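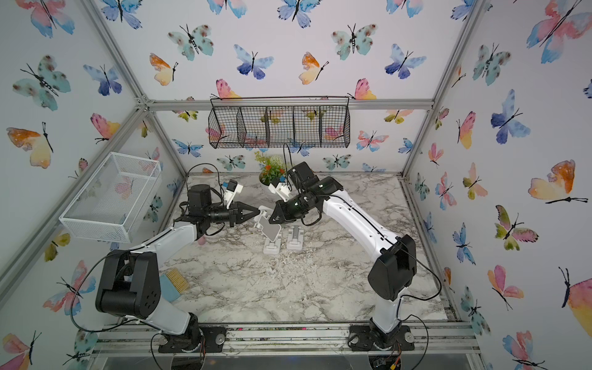 Stellow Two-Arm Bench Station

Supplied by Tuseck. Page updated 16/02/2020

Overview

Stellow is a bench station with two robot arms for light assembly and hand-over work. It picks up small parts, holds them while a second arm works on them, passes them across and sets them down. It is made for shops where people do this by hand all day and where the parts change too often for a dedicated machine.

The station is a table, a frame and two arms. The arms stand at the front edge of the table and reach in toward the middle. Each arm ends in a parallel gripper and carries its own wrist camera. The frame closes in the back and both sides. The front stays open so that a person can load parts, clear the table and reach everything without moving a panel.

What it does well

Parts that fit in one hand and weigh no more than 285 grams. Plastic holders, stands, clips, small covers, caps, light brackets.

Jobs where one hand normally holds and the other does something. Two arms can share a part in the air, turn it and let go in either order.

Short runs. A new part takes an afternoon to set up if it is close to one you already run. A part with a new shape takes longer, mostly because the grip has to be tried several times.

What it does not do well

Screws below M3. Anything that has to be pushed in hard. Soft bags and film. Parts that arrive tangled in a bin. Glue work is possible but we don't recommend it, and cleaning the gripper fingers is not covered by the service plan if you do.

Stellow is slower than a practiced person on almost every job we have timed. It makes up the difference by running through breaks and after hours. If your shop only runs one shift and you need the parts by noon, keep doing it by hand.

Working next to it

The first Stellow in daily use went to Vigfúsdóttir, a shop that makes counter displays and small holders for stores. Before the station came in, four people on the finishing side spent most of each day joining holder pieces, checking the fit and standing them up in rows for packing. They now split that time differently. One person runs the station, loads it and takes away finished pieces. The other three do the printing, the hand trimming and the orders that come in odd sizes, which used to wait until the end of the week.

Nobody on the finishing side lost hours. The shop had planned to hire for the spring season and did not. We mention this as it is usually the first question from the floor, and a supplier should not answer it with a slogan. Whether a station replaces hours or moves them is decided by the shop that buys it. We ask every customer to tell their staff which it will be before the delivery date is set.

Some things changed that were not in the plan:

The person running the station walks more and sits less. The shop added a stool at the side of the station, then moved it to the packing table, where it gets more use.

There is less repeated pinching and twisting. Two people had worn wrist supports at work. Both still do some hand assembly, in shorter stretches.

Faulty parts are found earlier. A person will push a slightly warped holder into place without thinking about it. The arms stop and wait. In the first weeks this was an annoyance. The shop then started sending those parts back to the molder, Drukix, with a note of the batch, and stops became less frequent.

The job takes attention, though it looks easy from across the room. Waiting for a machine to ask for help is tiring in its own way. Vigfúsdóttir changes the operator at midday for this reason and we now suggest the same to everyone.

The operator's day

Start. Wipe the table, check that nothing is lying inside the reach of the arms, look at both gripper fingers for wear. Switch on and let both arms run the start routine with hands outside the frame.

Load. Set out the first parts in their marked places. Small differences in position are fine. The wrist cameras find the part and correct for it. A part lying on its side or facing backward is reported on the screen and left alone.

Run. The arms work through the parts that are set out and stop. The operator takes the finished ones and loads the next lot. A normal lot at Vigfúsdóttir is 20 pieces.

Help. When an arm can't get a good grip after three tries, it backs off and the station sounds one short tone. Press the pause bar, fix or remove the part, and press resume. The arms pick up at the next step. There is no need to start the lot over.

End. Park the arms, brush the table, empty the reject tray. The station keeps a plain count of pieces finished, stops and rejects. It does not record who was running it, and there is no setting to turn that on.

Setting up a new part

There is no programming in the usual sense. A trained operator moves each arm by hand through the job, slowly, and closes the grippers where they should close. The station repeats what it was shown and uses the cameras to adjust. Plan on showing the same job a number of times with the parts placed a little differently each time.

The people who do this best are the ones who already know the part. At Vigfúsdóttir it was first given to the office, who had the free time, and the results were poor. It went to the finishing side a month later. The grips they chose were the ones they used themselves, and most of those jobs are still running unchanged.

Setup work should be paid and scheduled as work. A shop that expects it to be done between other tasks will get a station that stops often.

Specifications

Arms: two, white shells with black joints and mounting bases
Grippers: black parallel, pointed fingers, one per arm
Cameras: one wrist camera per arm, on a bracket above the gripper
Frame: silver aluminum extrusion, open at the front
Reach per arm: 316 mm from the base at working height
Largest part weight: 285 g per arm
Table height: 105 cm with standard legs, shorter legs on request
Power: one ordinary wall outlet
Air supply: not needed
Noise: quiet enough to talk over at normal volume

Tabletop, walls and storage

The standard top is plain gray. Marble-pattern and solid color tops are available at the same price. Very shiny tops should be avoided, as glare can confuse the cameras.

Back and side walls can be left plain or papered. Customers may put up their own wallpaper. Busy prints are fine for the arms once the jobs have been shown with the print in place. If you change the paper later, run each job again under supervision before leaving it alone.

Wire baskets can be hung from the rear rail or fixed to a side wall. Keep them above the working height of the arms. Leave slack in the arm cables and check that no cable can catch on a basket when the arm is at full reach.

Safety

The arms move at reduced speed and stop on contact. They are still machines with moving joints, and fingers can be pinched between the links. Pause the station before reaching in. Tie back long hair. No loose sleeves or lanyards.

Every person who works within arm's length of the station has to do the short training, including those who only pass by to collect finished pieces. Training takes half a day and is held at your shop, on your own parts. It is included in the price for the whole shift, and a second session can be booked in the first year at no charge.

The stop button is at the front right corner. Anyone may press it at any time. Please make it clear to staff that they will not be asked to justify a stop.

Service and spare parts

Gripper fingers are a wear item and can be changed in a few minutes with the key supplied. Keep one spare pair on site. Camera brackets, cables and bases are stocked at Tuseck and ship the next working day.

Arms are repaired by exchange. We send a replacement, you send back the old one in the same box. The station can run single-arm jobs in the meantime, so it is worth having one or two of those set up.

Brush the table at the end of each shift. Plastic crumbs do no harm to the arms, but parts standing on them can tip.

Ordering

Stellow is sold outright or on a twelve-month lease with the option to buy. Lease customers can return the station after the third month. Stations ordered now are delivered from April.

Before you order, send us five of each part you want to run and a short note on how it is done by hand today. Have the note written by someone who does the job. We try the parts on our own station and reply with a list of what will work, what might, and what should stay on the bench.

Included with every station: frame and table, two arms with grippers and cameras, screen and pause bar, reject tray, spare fingers, printed operator guide, training at your site.

Sold separately: short legs, wire baskets, second pause bar, extra finger sets, transport cart for finished pieces.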